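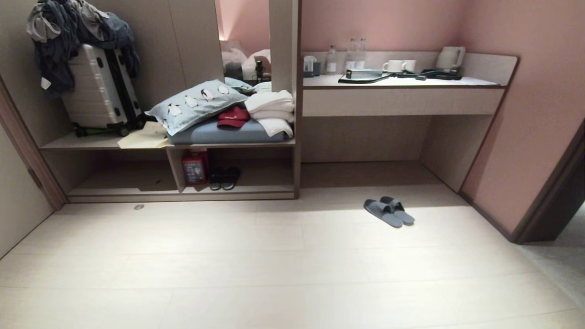

Jana wrote that the first thing to sort out is the clothes, and that the rest of the shelf can wait until they have hangers or a bag.

Posted by Zerkik, May 5, 2024
Hotel room with open shelves and hardly any drawers. I have 14 nights here for work. The suitcase is up on the shelf and my clothes end up in a heap on top of it. The towels are on the seat cushion next to my cap and pillow. How do people keep a room like this in order? I don't want to buy much.

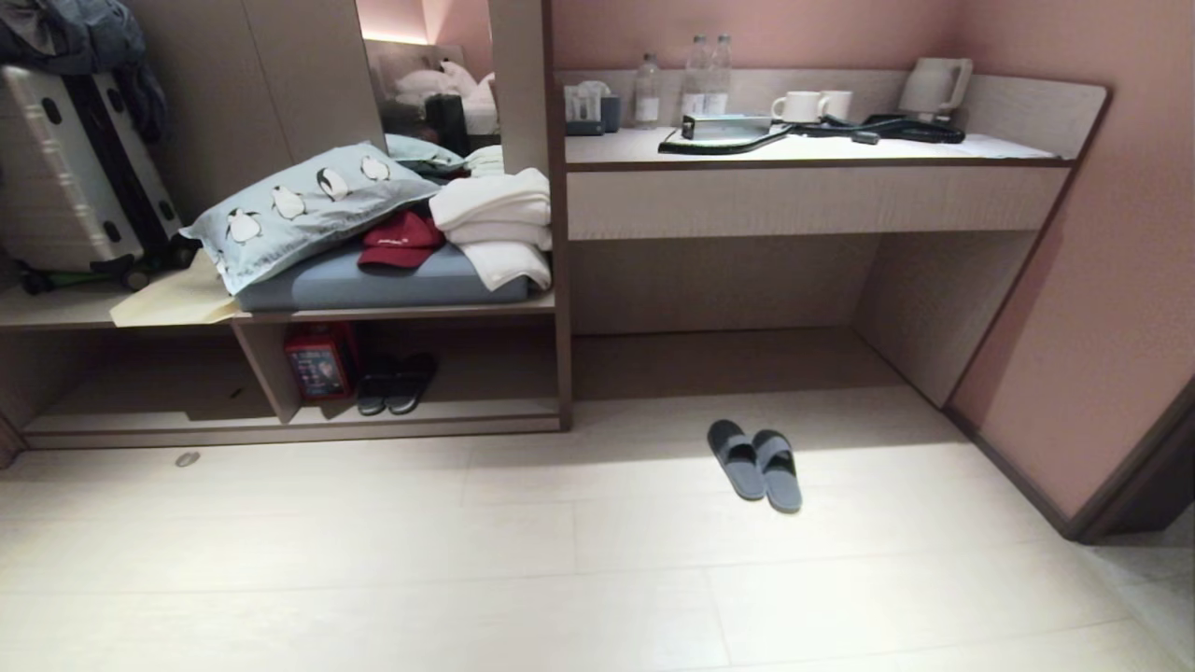 Shelf with the pillow, cap and towels, room 36

Jana
Take the clothes off the suitcase. Roll the shirts and put them back inside it, then use it like a drawer. Dirty things go in a plastic bag in one of the low cubbies. Papers go in the desk area or flat in the suitcase lid. I did this for most of April and it took five minutes a day.

Costache
just ask for hangers

Wirkell
Agree with Jana on the suitcase. I would also move the towels to the bathroom if there is a rail, so you get the end of the cushion back and can sit down to put shoes on. Slippers are fine in the low cubby.

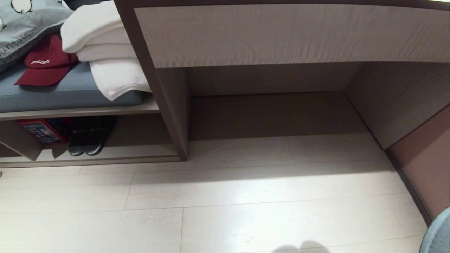
Should the spare towels go back to the front desk?
Keep one spare and hand the others to housekeeping when they come by. They will bring more if you call.

Zerkik
Thanks. Trying the suitcase as a drawer tonight.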